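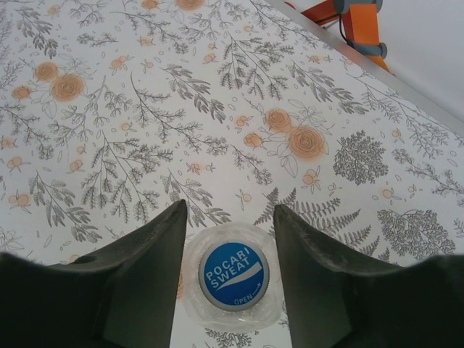 손가락 사이에 선 투명 페트병. 손목 쪽에서 내려다본 시점이라 뚜껑과 어깨만 보인다.

스틴둠(Stindum) 소개

스틴둠은 그리퍼와 소형 로봇 팔, 손목 카메라, 제어기를 사서 써 보고 비교한 내용을 글로 남기는 회사입니다. 로봇을 만들지 않고, 대리점도 아닙니다. 제조사에서 장비를 빌려 쓸 때는 보고서 첫 장에 빌렸다고 적습니다. 빌린 장비라고 점수가 후해지는 일은 없어야 하는데, 정말 그런지는 저희 스스로도 의심하고 있어서 같은 시험을 담당자를 바꿔 다시 돌립니다.

저희가 이 일을 시작한 계기는 카탈로그의 문장 하나였습니다. "다양한 형상의 물체를 안정적으로 파지." 다양하다는 것이 몇 종류인지, 안정적이라는 것이 몇 초 동안인지, 물체가 어디에 어떤 상태로 놓여 있었는지는 어디에도 없었습니다. 영업 담당자에게 물으면 동영상이 돌아왔습니다. 동영상은 늘 잘 잡는 장면에서 시작해서 잘 잡는 장면에서 끝납니다. 놓친 장면이 몇 번 있었는지 물으면 대답이 늦어졌습니다.

저희는 그 질문의 답을 직접 세기로 했습니다.

무엇을 시험하는가

주로 음료 페트병, 과자 봉지, 얇은 상자, 천처럼 가게에서 살 수 있는 물건을 씁니다. 시험용 블록이나 표면을 다듬은 금속 원통은 비교의 기준을 잡을 때만 꺼냅니다. 투명 페트병은 저희가 특히 좋아하는 물체입니다. 좋아한다기보다는 변명이 많이 나오는 물체라고 해야겠습니다. 병 뒤의 무늬가 비치고, 빛이 번지고, 위에서 보느냐 옆에서 보느냐에 따라 전혀 다른 물체처럼 보입니다. 깊이 카메라 제조사는 조명을 탓하고, 소프트웨어 회사는 카메라를 탓하고, 그리퍼 회사는 둘 다 탓합니다.

흰 벽 앞의 단색 매트 위에서만 성공하는 시스템은 이미 많이 봤습니다. 저희 작업대에는 꽃과 나뭇가지가 잔뜩 인쇄된 식탁보를 깔아 둡니다. 처음 오신 분들은 대개 왜 이런 천을 쓰느냐고 물으시는데, 고객의 현장이 저희 시험대보다 깔끔하리라는 보장이 없습니다. 무늬 있는 배경에서 인식률이 떨어진다면 구매하기 전에 아는 편이 낫습니다.

손가락은 마모된 상태로도 시험합니다. 새 제품의 손가락은 대체로 잘 잡습니다. 저희가 궁금한 것은 그다음입니다. 표면에 먼지가 앉고 긁힌 자국이 생긴 뒤에도 같은 힘으로 같은 병을 들 수 있는지, 교체용 손가락의 값은 얼마인지, 나사 하나 푸는 데 전용 공구가 필요한지. 카탈로그에는 이런 항목이 없고, 있어도 별표와 함께 맨 아래 작은 글씨로 적혀 있습니다.

Karon 비교 시험

저희가 가장 오래 붙들고 있는 작업은 Karon이라는 이름의 비교 시험입니다. 같은 물체를 같은 자리에 놓고 그리퍼와 카메라의 조합만 바꿔 가며 반복합니다. 첫 번째 판은 2020-11-17에 공개했고, 솔직히 말해 허술했습니다. 병의 위치를 테이프로만 표시했고, 물이 얼마나 들었는지 기록하지 않은 회차도 섞여 있었습니다. 그 결과는 지금도 내리지 않고 그대로 두었습니다. 표 위에 "위치 오차 관리 미흡"이라고 적어 놓았으니 인용하실 때 그 문장도 같이 옮겨 주시기 바랍니다.

현재 판의 조건은 이렇습니다.

시험 조합 하나당 파지 시도 382회
물체를 든 채 유지하는 시간 15초
시도 사이에 사람이 물체를 다시 놓을 때 담당자 2명이 교대
미끄러짐, 기울어짐, 찌그러짐은 성공으로 세지 않음

마지막 줄 때문에 항의를 받습니다. 떨어뜨리지 않았으면 성공이 아니냐는 것입니다. 찌그러진 병을 진열대에 올릴 수 있는 고객이 있다면 저희도 다시 생각해 보겠습니다.

382라는 숫자에 대단한 통계적 의미가 있느냐고 물으시는 분도 있습니다. 없습니다. 하루에 한 조합을 끝낼 수 있는 최대치를 재 보니 그만큼이었고, 이후로 바꾸지 않았습니다. 숫자를 자꾸 바꾸면 예전 결과와 나란히 놓을 수 없습니다.

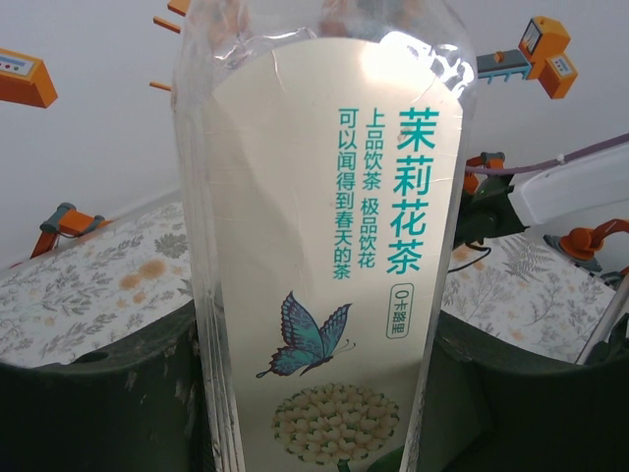 재스민차(茉莉花茶) 병의 아래쪽을 양쪽에서 감싼 손가락. 라벨이 정면을 향해 있다.

Karon에서 저희가 가장 자주 받는 지적은 라벨에 관한 것입니다. 같은 투명 병이라도 큼직한 라벨이 앞을 보고 있으면 인식이 한결 수월해집니다. 라벨은 불투명하고 글자와 그림이 있으니 카메라가 붙잡을 특징이 많습니다. 문제는 어떤 제조사의 시연에서든 라벨이 꼭 앞을 보고 있다는 점입니다. 저희는 병을 돌려 가며 시험하고, 라벨을 떼어 낸 병도 따로 돌립니다. 위에서 접근하는 경우와 옆에서 접근하는 경우도 한 칸에 합산하지 않습니다. 평균을 내면 어느 쪽에서도 맞지 않는 숫자가 나옵니다.

Skirna 손가락에 대하여

Skirna는 저희가 자체적으로 고쳐 가며 쓰는 기준 손가락의 이름입니다. 다른 그리퍼를 평가할 때 옆에 놓는 자 같은 물건이라고 보시면 됩니다. 판매 계획은 없습니다. 팔아 달라는 요청이 들어올 때마다 같은 답을 드리는데, 저희가 손가락을 팔기 시작하면 남의 손가락에 대해 쓰는 글을 누가 믿겠습니까.

성능도 자랑할 수준은 아닙니다. 얇은 상자의 모서리에 약하고, 봉지류는 운에 맡겨야 합니다. 도면은 요청하시면 보내 드립니다. 지난 1월에 도면의 구멍 간격이 틀렸다는 메일을 받고 고쳤습니다. 그 전에 받아 가신 분은 다시 받으셔야 합니다.

Dalsgaard 보고서

고객사가 직접 의뢰하는 평가는 Dalsgaard 보고서라는 이름으로 나갑니다. 분량은 장비마다 다르고, 결론은 첫 장에 씁니다. "현장에 따라 다를 수 있음"이라는 문장은 쓰지 않기로 했습니다. 어떤 현장에서 어떻게 다른지 모르면 모른다고 씁니다. 모른다고 쓴 칸이 많은 보고서를 받고 실망하시는 고객도 계십니다. 그 칸을 그럴듯한 말로 채워 주는 곳은 얼마든지 있으니 그쪽에 의뢰하셔도 됩니다.

공개 보관함에는 파지 실패 기록이 700건 올라가 있습니다. 성공 기록보다 실패 기록을 먼저 올립니다. 각 건에는 물체, 접근 방향, 손가락 상태, 제어기 버전, 담당자의 짧은 메모가 붙습니다. 메모의 품질은 고르지 않습니다. "미끄러짐. 왜인지 모르겠음"이라고만 적힌 것도 꽤 있습니다. 나중에 이유를 알아내면 원래 메모를 지우지 않고 밑에 덧붙입니다.

일하는 사람들

키티퐁 쿤통(Kittipong Khunthong)
설립자. 예전에는 포장 설비 회사에서 구매를 맡았고, 시연 영상만 보고 산 로봇 팔을 창고에 넣어 둔 경험이 있습니다. 보고서의 최종 문장을 결정합니다. 형용사를 많이 지웁니다.

와라폰 루앙랏(Waraporn Luangrath)
시험 설계. Karon의 절차서를 쓰고, 절차를 어긴 회차를 골라 버립니다. 본인이 진행한 회차도 버립니다.

솜밧 누칫(Sombat Nuchit)
기계와 배선. 팔의 자세가 바뀔 때 케이블이 당기는지부터 확인합니다. 카메라 케이블의 길이가 사양서와 다른 제품 목록을 따로 만들고 있는데 아직 공개할 생각은 없다고 합니다.

차니다 두앙깨우(Chanida Duangkaew)
카메라와 인식. 투명한 물체를 담당합니다. 딥러닝으로 해결했다는 제품 소개서를 받으면 학습에 쓴 병의 목록부터 요청합니다. 목록을 보내 준 회사는 드뭅니다.

까몬차녹 파이산(Kamonchanok Paisan)
기록과 고객 응대. 보고서에 대한 항의 메일을 가장 먼저 읽습니다. 저희가 틀렸을 때는 정정문을 쓰는 사람이기도 합니다.

저희를 믿어야 하는가

당장 믿으실 필요는 없습니다. 절차서와 원자료가 공개되어 있으니 같은 병을 사서 같은 시험을 해 보시는 쪽을 권합니다. 결과가 다르면 알려 주십시오. 예전에 한 대학 연구실에서 저희와 반대되는 결과를 보내온 적이 있습니다. 확인해 보니 저희 쪽 제어기의 힘 제한값이 초기화되어 있었고, 해당 표는 통째로 다시 만들었습니다. 그 연구실의 다른 지적 두 가지는 아직 재현하지 못해서 미해결 항목에 남아 있습니다.

저희에게도 약점이 있습니다. 작업대가 작아서 큰 상자는 다루지 못합니다. 무거운 물체용 그리퍼도 평가하지 않습니다. 냉장 창고나 물기가 많은 환경에서 어떤지 물으시면 드릴 자료가 없습니다. 장시간 연속 가동 시험은 하고 싶지만 아직 절차가 마음에 들지 않아 시작하지 못했습니다.

의뢰와 방문

평가를 의뢰하실 때는 장비의 모델명, 제어기 버전, 실제로 잡아야 하는 물건을 함께 보내 주십시오. 물건 없이 장비만 보내시면 저희가 가진 병과 봉지로 시험합니다. 제조사 관계자의 참관은 가능하지만 시험 도중 설정을 바꾸실 수는 없습니다. 바꾸고 싶으시면 그 회차를 마친 뒤 새 조합으로 처음부터 다시 시작합니다.

보고서 초안은 공개 전에 제조사에 보내 사실관계 확인을 받습니다. 숫자가 잘못되었으면 고칩니다. 표현을 부드럽게 해 달라는 요청은 답장만 드립니다.

방문은 예약하신 분만 받습니다. 시연용으로 따로 준비해 둔 동작은 없으며, 그날 돌리고 있는 시험을 옆에서 보시게 됩니다.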